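Search the Kids' Corner: type a word here Go

How Does a Parachute Drop Work? 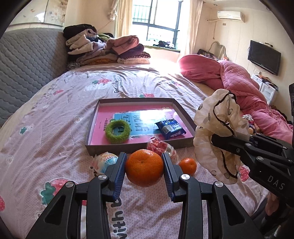

Cargo planes can deliver food, blankets and medicine to places with no runway at all. They do it by dropping the boxes out the back! It sounds like a terrible way to treat a box of crackers, but crews have been doing it for a very long time and they're good at it. The trick is slowing things down. Think about a mandarin, a big orange one with shiny, pitted peel, held just above a bed. Let go from there and it would only have a tiny way to fall, onto something soft. Now think about letting go of it from a plane. Splat! A falling thing gets faster and faster until the air pushing up on it is as strong as gravity pulling it down, and for a heavy crate that's very fast indeed.

So the crate gets a parachute. A parachute is really just a giant air catcher. When it opens, a huge amount of air has to get out of the way, and all that pushing slows the crate down.

What happens inside the plane?

The crates sit on rollers on the floor, strapped tight. The person in charge of them is called the loadmaster. Paweena Rungrueang was a loadmaster for 9 years and flew relief trips into the Prinirmont valley, where the road washes out nearly every July. "The ramp opens and it gets LOUD," she told us. "Then the nose tips up a little, the light goes green, and I cut the last strap. The load rolls out all by itself. I loved it every single time."

Rolls out by itself - that's gravity helping again! With the nose up, the floor turns into a gentle slide.

Why doesn't it land in the wrong place?

Sometimes it does! Wind is the big problem. If a crate takes around 95 seconds to float down, even a light breeze can carry it a long way. The navigator works out how far it will drift, and the crew lets go early, before they are over the field.

And the bottom of the crate?

Look under one and you'll find layers of cardboard folded like honeycomb. It crushes when it hits the ground, so the stuff inside doesn't have to. Bike helmets work in much the same way.

Try it yourself

Tie 4 strings to the corners of a plastic bag and hang a small toy from them. Drop it from as high as you can reach, then cut a little hole in the top of the bag and drop it again. Does it wobble less? Real parachutes often have a hole there too!

Written by Joonas Koskela

6 comments 2 shares

Contact Talulden Kids' Corner | © Talulden Air Museum | Back to top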